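The meter at Turbridge read 2,083 when Nesrin Duman took over the lease, and 2,083 a month later.
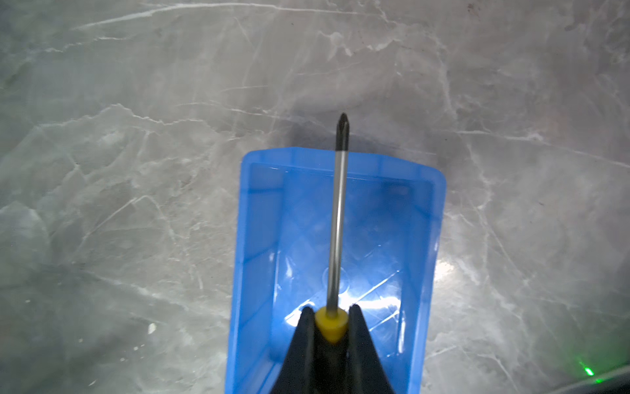 She wrote to Vorko, the supplier. Vorko billed her for 906 units, estimated. King-fai Yang came on 2025-03-27 to test it. The cover had four screws. He wanted a Phillips screwdriver, one with a yellow collar, and a bin to drop the screws in.

"The dial is sound," he said. "You have used nothing."

"I cook every night."

He wrote down 2,083 — twice, in separate boxes.

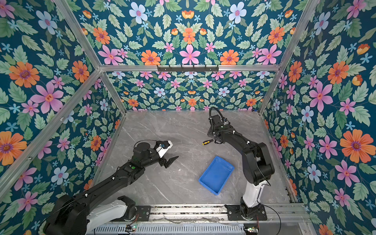
The back room, papered in flowers on teal.

The previous tenant, Melahat Dursun, had paid 120 a month for eleven years. Her meter had never moved either. 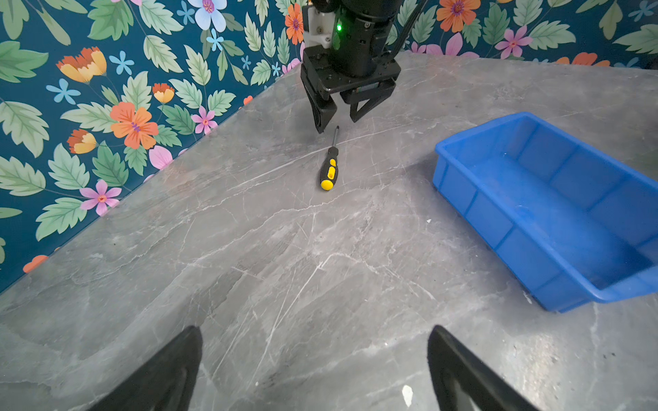

Nesrin asked what she should pay. Yang closed the cover and said the form had no line for that.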